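### 4.2 Listening habits and the perceived credibility of true crime series

The second part of our study concerns how the audience of true crime series decides which sources inside a program can be believed. Former work has mostly treated credibility as a property of the program. We look at it from the side of the listener, who hears a narrator, archive tapes, lawyers, relatives and sometimes the convicted person in the same hour, and who must give a weight to each of these voices.

The material comes from the Zirnatwood survey, which was open during May and collected 2253 complete answers. All persons had followed at least one audio or video series on a real criminal case in the year before. They were recruited through the newsletter of Werex, a streaming service that carries documentary programs only. This way of recruiting gives us an audience with strong interest in the genre, and our results should not be extended to people who meet such programs only by chance.

Each person was asked to rate 14 kinds of source, for example a police report read aloud, an interview with a neighbor, or a reconstruction with actors. The ratings were made on a scale from one to seven. After that, the persons answered open questions about the place and the time of day in which they usually listen or watch. From the open answers we drew a random set of 500 and coded them by hand. Two coders worked separately with the same guide and discussed the answers on which they did not agree.

The highest ratings went to court documents and to original recordings of emergency calls. Reconstructions with actors received the lowest ratings, also among persons who said that they enjoy them. This difference between enjoyment and trust was present in all age groups. It was larger for series with many episodes than for single films. A possible reading is that viewers of a long series have more time to notice where the reconstruction and the documents do not fit together, but our data cannot prove this.

The Abernathy case, which was the subject of two competing series, offers a useful comparison. The first series opens with the arrest and uses a narrator through all episodes. The second has no narrator and lets the trial tapes run for long stretches. Persons who knew both series rated the same detective as more credible in the second one – although the words taken from his interview were nearly identical. We think the missing narrator gives the audience a feeling of direct access, even when the selection of the tapes was made by an editor just as before.

Place and time of listening had a weaker effect than we expected. In the coded set, 70 answers named the bedroom as the only place of listening (Figure 3). These persons did not differ clearly from the rest in their ratings of documents. They gave somewhat higher ratings to the narrator, and they wrote more often about the sound of the voice than about the content of the case.
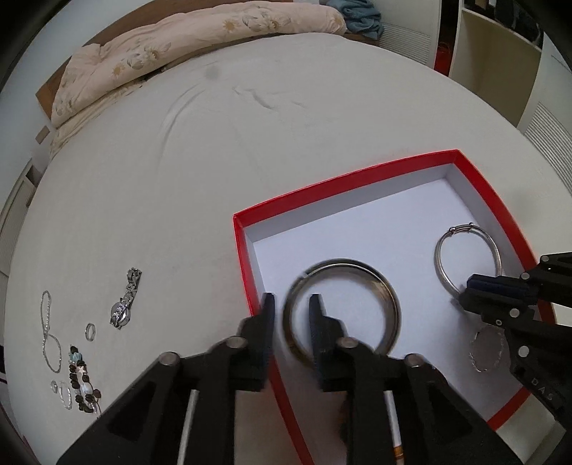 **Figure 3.** Bed with a flowered quilt.

Does a calm narrator make the facts of a case more believable? In our data the calm narrator was liked more, but the ratings of the facts themselves stayed nearly the same.

The same pattern was reported in the smaller Drovton pilot, where the persons heard one short episode in two voices. There the wording of the question was different – it asked for trust in the program as a whole – and for this reason we do not put the two results in one table. The coding guide for the open answers and the full list of source types are given in the appendix. In the next section we turn to the relatives of victims and to how their interviews are placed within an episode.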